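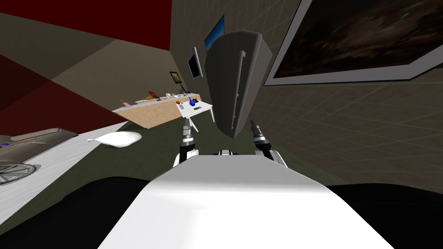
Last change: 08/01/2025, by Kyriaki Papadakis

# kitchen-sim-budget

This folder holds the simulated kitchen episodes and the cost sheets we use for planning the purchase of a two-arm robot. The idea is simple: before we sign for the hardware, we run the same tasks in simulation and look at which equipment the tasks really need. Please read the section on limits before you use any number from here in a purchase request.

The project name is Stulteo. If you find "Hultau" in old file names, it is the same project before April.

## What is inside

- `episodes/` – 283 simulated episodes, one folder for each
- `scenes/` – 17 room layouts, with walls, furniture and small objects
- `costs/lines.csv` – one row per item we may have to buy
- `costs/quotes/` – supplier offers as PDF, not shared outside of the team
- `notes/` – minutes of the budget meetings, partly in Greek

Every episode folder has the camera view from the robot, the joint positions of both arms, the gripper commands and a short text with the task. The tasks are of three types: open a tall cabinet by its handle, move an object from a table to a counter, and put an object into the sink.

## Fields in lines.csv

| Field | Meaning |
|---|---|
| `item` | Short name of the item |
| `group` | `robot`, `gripper`, `compute`, `room` or `service` |
| `supplier` | Name as written on the quote |
| `qty` | How many we plan to buy |
| `needed_by` | Task type which needs this item |
| `quote_state` | `none`, `asked`, `received`, `expired` |
| `priority` | 1 is must have, 2 is useful, 3 can wait for next year |

Prices are in the quotes only. We had them in the table before, but two people edited them in different currencies and the total was wrong for a whole month. Now Bảo Ngô keeps the total in a separate sheet and you have to ask him for it.

## How we decide the priority

An item gets priority 1 if at least one task type cannot be done without it. We check this by removing the item from the simulation and running the layouts again. For things that have no model in the simulation (power supply, transport, insurance, floor work) the decision is made by hand and the reason is written in `notes/`.

Grippers are the most difficult group. We have offers from two suppliers, Huang and Fatell. The Fatell offer includes spare fingertips and one service visit. The Huang offer is only for the gripper and the cable, so the two cannot be compared line by line. Please do not copy the Huang price next to the Fatell price without adding the missing parts.

The tall cabinet is also in the budget, under `room`. In the first plan we wanted to use furniture which is already in the building, but the handles there are small knobs and the simulated cabinet has a long vertical handle. Either we buy a similar cabinet or we make the scenes new. Buying is faster.

## Known limits

- The sink has no water in any layout. Do not use these episodes to decide on protection against splashes.
- Collision shapes are simpler than the visible shapes. A reach that looks free may touch the furniture, and also the opposite happens.
- Objects in simulation do not break. The cost of damaged objects is therefore a guess, entered as a yearly amount under `service`.
- Table and counter heights come from the scene files. Nobody has compared them with our room yet, this is planned before the order of the robot base.
- Training hours for the operators are missing completely.

## Open points for the next budget round

- [ ] Ask Fatell for an offer with 2 grippers and without the service visit
- [ ] Renew the quote for the compute server, state is `expired`
- [ ] Decide if the second workstation moves to priority 3
- [ ] Measure the door of the room – the transport box may not pass
- [x] Remove duplicate rows for the emergency stop

## Changes to the files

Please change `lines.csv` only through a merge request, and write in the message which row you have changed and why. When a quote expires, set the state and leave the row where it is. New layouts need a review from Bảo, and questions about suppliers go to Kyriaki.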